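Print this item | E-mail this item

Water jugs and filters: what we decided

At the November meeting we spoke again about drinking water in the shared kitchens. The pipes in Moynihan House are old and the water is hard, so many of us use filter jugs at home, and everybody has a different opinion about them.
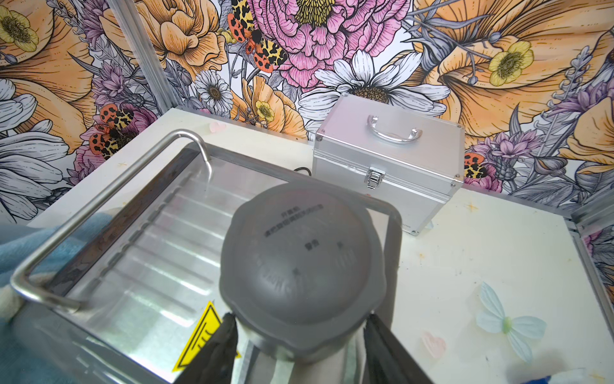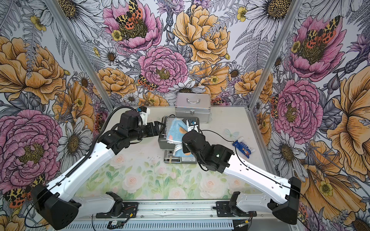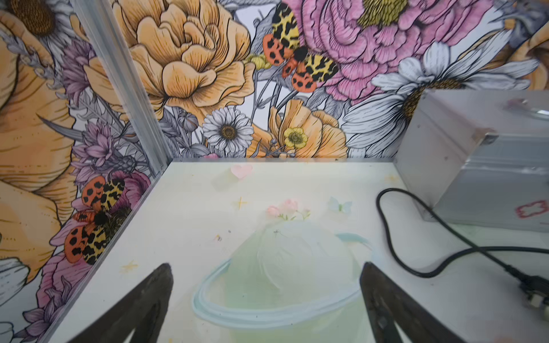 Ailbhe Mac an tSaoi wrote to us afterwards that she had changed her cartridge every month for years and was throwing away good ones, and could we please print the advice more clearly. So I try.

A new cartridge should stand in cold water first, and the first two jugs are for the plants. After this, follow the booklet of your own jug - the time is not the same for every type. If you go away for more than a few days, empty the jug and keep it in the fridge. Please do not leave it on the window sill, where it becomes green.

Used cartridges can be put in the box beside the post room on floor 6. Last time we collected 32 of them. They must be drained well, otherwise the box gets soft at the bottom.

The kitchen on floor 7 will have no water from 9 to 11 in the morning while the tap is replaced. The key for floor 6 is with me, flat 21.

Yolanda Dvorak

Print this item | E-mail this item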